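Notas para la charla — jornada de Kusuma, bloque de tarde

(Arrancar sin saludo largo. A las cuatro de la tarde la gente perdona casi todo menos los preámbulos.)

Diapositiva 1. El título dice «Reutilizar fármacos contra la migraña crónica». Aclarar pronto que no traigo una cura. Si alguien se levanta en ese momento, seguir como si nada.

Diapositiva 2. De dónde salimos: 1459 historias clínicas del registro Nemero, revisadas para ver qué pacientes tomaban ya, por otros motivos, algo que parecía reducirles las crisis. La hipertensión de unos, el insomnio de otros. Gente que fue al médico por una cosa y mejoró de otra, sin que constara en ningún sitio salvo en una nota al margen con letra de médico.

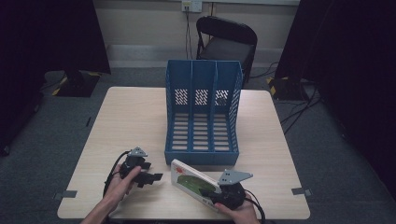 En el ensayo general, una voz desde el fondo objetó que un registro así solo recoge a quien vuelve a consulta, y que los que mejoran del todo suelen desaparecer. Tiene razón. Decirlo yo antes de que lo digan ellos, y pasar a la 3 con dignidad.

Diapositiva 3. El cribado. El programa de Clatimetti propuso 21 moléculas candidatas. Descartamos 16: unas por efectos adversos, otras por dosis que tumbarían a un caballo. Quedan cinco. (Pausa. No es una pausa dramática, es para beber agua.)

Diapositiva 4. El piloto de Jovmont. Contar lo del diario de crisis en papel, que los pacientes rellenaban el domingo por la noche, de memoria, la semana entera. La memoria de un migrañoso en domingo es un instrumento de precisión discutible — pasamos al registro diario.
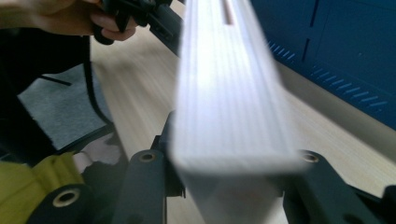

¿Puede un paciente pedir ya estos fármacos a su neurólogo? Puede preguntar, pero para esta indicación todavía no hay datos que justifiquen recetarlos fuera de un ensayo.

Diapositiva 5. Lo que falta: grupo de control más grande, seguimiento más largo y dinero. Decir «financiación», que suena menos a petición.

Si sobra tiempo, volver a la tabla de dosis. Si no sobra, saltar a los agradecimientos y soltar el mando.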